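3.2 Where washed dishes go

The 207 households in the Hillton sample were asked to keep to their usual routine after the evening meal. We gave no instruction about washing up, apart from asking that it be done in the kitchen and that dishes be put away before bedtime. Households could use a dishwasher if they had one, and a load taken from a machine was coded in the same way as a load washed by hand.

We split putting away into two stages. The first is the resting stage, when a washed item sits on a rack, a towel or the bare counter. The second is storage, when it goes to the place where the household normally keeps it. Many kitchens blur the two. A plate left in a rack from one dinner to the next is, for that household, stored in the rack. We coded an item as stored if it stayed in one place overnight and was taken from that place at the next meal.

Plates proved the easiest items to code. They are usually handled singly or in small stacks, and most people had a fixed spot for them. Cups moved around more, and lids were difficult enough that we dropped them from the comparison in Section 4.

Low storage was of particular interest. Earlier work in the Rengifo kitchens dealt almost entirely with wall cupboards, where plates lie flat in a pile and the person lifts from the top. In a pull-out drawer with upright tines, each plate stands on its edge and can be taken out without moving the others. The reach is downward, and the hand tends to hold the plate by its rim. 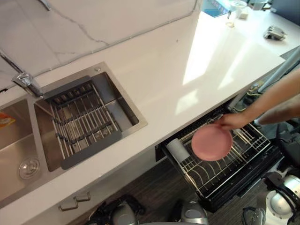
Figure 2. Holding a pink plate above a pull-out dish drawer beside a double sink. A metal-rod drying rack sits in the right basin.

People with low drawers often described them as easier on the shoulders and harder on the back. We did not measure strain directly, so these remarks are treated as comments only. What we could code was the path of the plate. When the drawer was next to the sink, most plates were put away without the person taking a step. When it was across the room, people built a stack on the counter first and carried it over in one trip – a habit that also showed up with wall cupboards at that distance.

Drying racks that fit inside a basin raised a separate problem. They free up counter space, but they take the basin out of use while they are full. In homes with a single sink, the rack was often emptied early so that pots could be washed. In homes with a double sink, there was less pressure to clear it, and the resting stage ran longer. The Wekamero coding sheet has no field for this, so we added one and recoded the January sessions to match.

Drawers also collected things that were not dishes. Coders noted these under "other contents" and left them out of the item totals. Where an object could not be named with confidence, it was entered as unknown, and the two coders did not try to settle it by discussion.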